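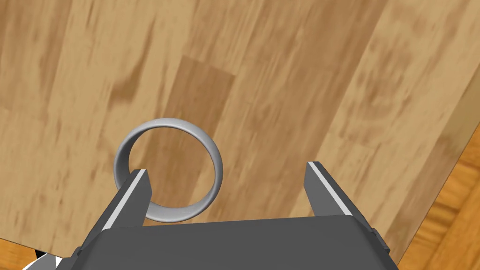 December 18, 2020. Rye starter log, jar B, second flour. The Miltach whole rye finally came and I fed the jar at once, equal weights flour and water, and wow, does this stuff drink! It took the water in so fast I had to scrape the spoon twice. I'd been wanting a good reference for crust color all through October, because "medium brown" in my own notes means something new every time I write it. A tabletop turns out to do the job nicely: pale honey in the long planks, and one darker section near the middle that is a proper deep caramel. So from now on, honey = pull it too early, caramel = pull it now. The Fadeddale wheat loaves always want to stop at honey and I have to be firm with them.

Back to the jar. Fed at breakfast, domed by lunch, and by mid-afternoon it had doubled and smelled like green apples with a little yogurt behind. The old flour never gave me the apple. I did a float test for fun (I know, I know, it tells you very little with rye) and it bobbed like a cork.
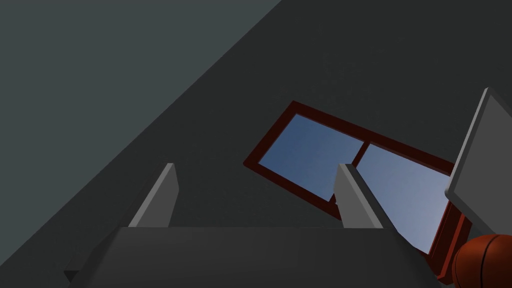 Dough for today was the Widau formula with one change: 363 grams of ripe starter instead of the usual scant bowlful, so at last there's a real number to repeat. Water at 70 percent of the total flour. Salt went in late, after the caraway, only because I forgot it, and I couldn't taste any difference. Mixed by hand. It's more like mortar than dough and I love it. Wet hands, wet scraper, wet everything.

Bulk went faster than I expected. Cracks showed on the floured top while I was still cleaning the bowl from the other batch, so I shaped right away and put it in the Szulc tins, which are a touch narrower than the ones we had before. Tall loaves! They rose to just under the rim.
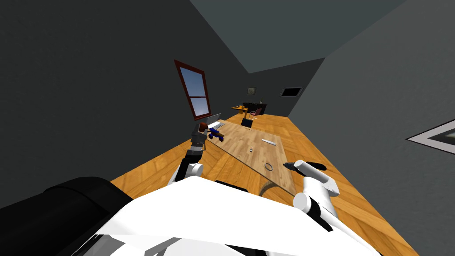 Oven very hot to begin, then turned down once the tops had set. Total bake around 2 hours, the longest I've dared, and the sides came out of the tins firm all the way down. One loaf has a small hollow under the top crust. My guess is too much flour on the surface at shaping, or a bit too long in the tin. The other 3 look sound from outside.

I'm making myself wait until tomorrow to cut them. Rye sliced warm just gums up the knife, and I've ruined enough good loaves that way.

To try next: same starter weight, water down slightly, caraway toasted first. Keep a spoonful of jar A on the old flour so there's something to compare against. Also buy more parchment, we're on the last sheet.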